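Wing-sze Tsai has been folding T-shirts for a living, on and off, for 20 years, and she would like it known that hers at home are in a heap.

"People come round and want to see the wardrobe," she says. "I keep that door shut."

We met on 23 August 2018 at Meireles, where she teaches a short course in looking after clothes. The tea was strong and the talk was mostly of sleeves. A shirt off the pile, she says, wants to be held by its corners first, and it will sag in the middle whatever you do.

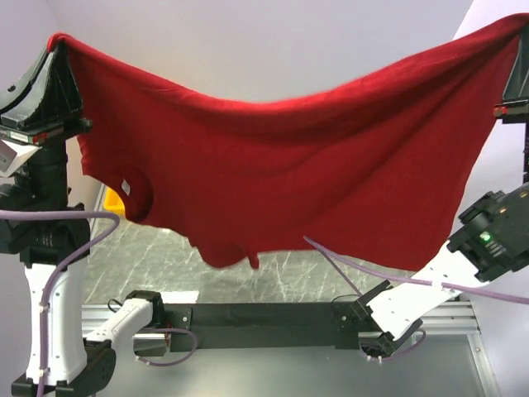
Does it matter which part of the shirt you pick up first?

"The shoulders are kindest. Grab the hem and you spend the next minute hunting for the neck – and it's always inside out when you find it."

Next comes the flattening, a stage her pupils tend to rush. She prefers the shirt on its side, neck to the left, and she has firm views on underarms.
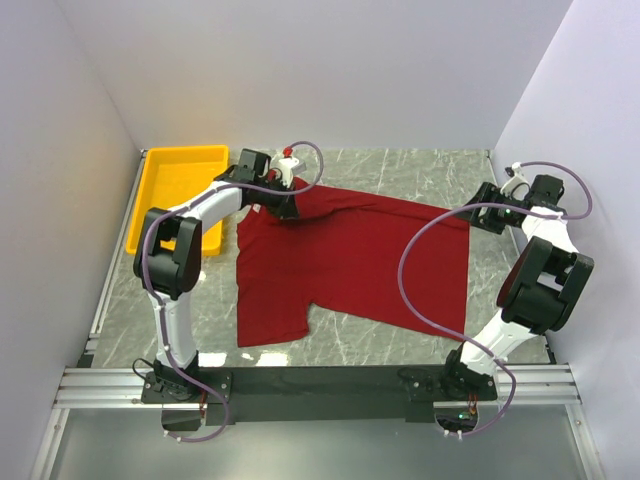

"Then you stroke it outwards from the middle," she goes on. "Flat of the hand, no tugging. My old boss at Wisberg, Loukia Psarras, made me do 60 before lunch on my first day. I ironed nothing for a year after that."

She doesn't mind a wrinkle. What she minds is a pinch, a little peak of jersey left standing where somebody took hold and let go without smoothing it down.

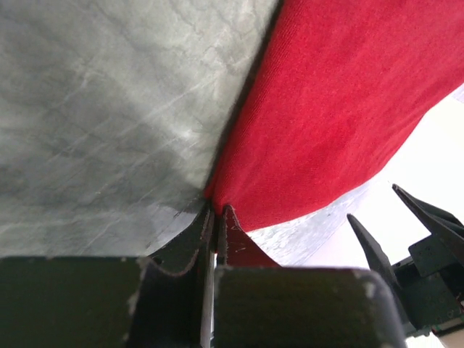
Red jersey, gathered to a point.

Her own heap, she says, is down for September.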